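Threads › Robotics › Teaching by hand

Okay, thread time, because I've had the best fortnight at work and my partner has asked me to please tell somebody else about it. Teaching robots household jobs by doing the jobs yourself. Away we go!

Quick background. I'm on the demonstration team at Stalidel. We used to do everything by teleop – you sit at the leader arms, the robot copies you, and a job like putting a lid on a jar takes you four goes and most of your patience.

Now we mostly use handheld grippers. You hold the same sort of jaws the robot has and you just do the job. No robot in the room needed. The recording gives you where the gripper went and how wide it was open, and the policy learns from that.

My first day on them I was hopeless. Milagros Tejada watched me chase a teaspoon across a bench and said "slow down at the end, not at the start". Changed everything. I'd been creeping up on the spoon and then snatching at it.

The trick (if you come from teleop like me) is to forget about your fingers. You want to pinch. You want to roll the thing in your palm. You can't! You have two jaws and a wrist, and your wrist is going to do far more than you expect.

Also, elbows. Keep them in. I can hear Christos Stergiou saying it in my sleep. If you reach with your whole body the arm can't copy it later, and you get this gorgeous smooth demo that asks the robot to have a waist.

We've got 517 good episodes for the bathroom and kitchen jobs so far and the target is 3000. Christos put the tally up on the whiteboard in green marker and I look at it every time I walk past.

Do we keep the mistakes? Some of them! If you fumble a pickup and recover nicely, that's gold, it shows the robot how to get out of trouble. If you fumble and swear and put the gripper down, Subira Rashidi bins it. She is fair but she is ruthless.

Sink work is my favourite by a mile. Glossy white basin, a rim you have to clear, a tap to steer around, and both hands on the gripper while you bring things over the edge. 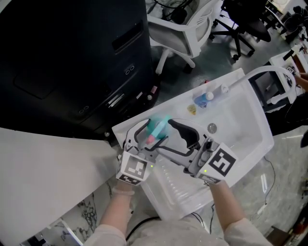 It's a lovely test of patience too, as you have to come in high and then lower. Come in flat and you clip the rim, and then the policy happily learns to clip the rim. Ask me how I know. (Episodes from my second morning. All of them.)

Things I'd tell a new starter: vary where you stand. Vary where the cup starts. Do a few left of centre even though it feels awkward. My early batch was so tidy that the robot fell to bits when someone moved the cup a hand's width.

Sofia Seixas still does teleop for the really fiddly contact stuff and she's brilliant at it, so I'm not saying bin your leader arms. She did a zip last week! A ZIP. I stood behind her going "no way" the entire time.

Next up is cupboards, then towels in October if the new jaws from Otari arrive. I have strong feelings about towels and will be back with them. Questions welcome, I'll answer after tea 🙂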